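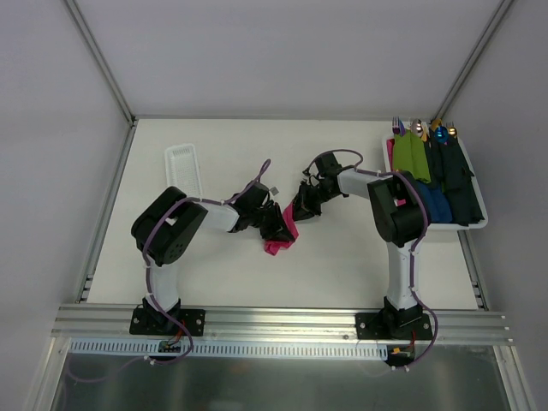

Wanted: a piano technician's assistant (or a keen beginner) for our Gilport workshop

Hi, I'm Upendo, and I run the workshop side of Clesovar Pianos. I'm looking for someone to join us in September, four days a week to start, and I'd love it if that someone liked old uprights as much as I do!

We buy, rebuild and sell secondhand pianos, mostly uprights with the odd baby grand when we can get one up the ramp. Victor Mutiso does the tuning and most of the house calls. I do actions, keys and hammers, and I've been doing them by myself since spring, so there's a bit of a line. Okay, a long line. Right now I have a 13-key bass section laid out on my bench waiting for new bushings and a customer who calls every Friday to ask how it's going.

What you'd be doing

Plenty of felt, to begin with. Rebushing keys, replacing bridle straps, cleaning out keybeds (you'll find pencils, hairpins and a surprising amount of sheet music). Once you're comfortable we'll move on to regulation, and I'll teach you that the slow way, one note at a time, on a practice action I keep for exactly this. After that, restringing. You'd also help Victor on moving days, so you need to be okay with stairs and with being part of a lifting team — we have proper dollies and straps, and we use them.

You'd answer the phone now and then too. People mostly want to know what their grandmother's piano is worth.

What I'm hoping for

Steady hands and patience with small repeated jobs. You don't have to play, although it's nice if you can get through a scale so you can feel what the keys are doing. Some woodworking or sewing experience would help a lot. A driver's license is useful but I won't turn you away without one. If you've already done a technician's course, great, tell me about it and we'll talk about pay to match.

Pay and hours

$464 a week before tax for the four days, going up after your first six months. We start at 8:30 and close up at 5, with an hour for lunch. Tuesday through Friday is the usual pattern, plus 2 Saturdays a year when we have our open house. I'll also give you $125 toward your first set of hand tools, and they're yours to keep if you leave.

How to apply

Send me a letter by Saturday, July 10, 2021, or drop it off at the shop on Rotich Street, next to Dreller Hardware. A page is plenty. Tell me about something you've fixed — a chair, a bike, a zipper, anything — and how you went about it. I'll invite a few people in for a paid half day at the bench, and you can ask Victor and me whatever you like over lunch.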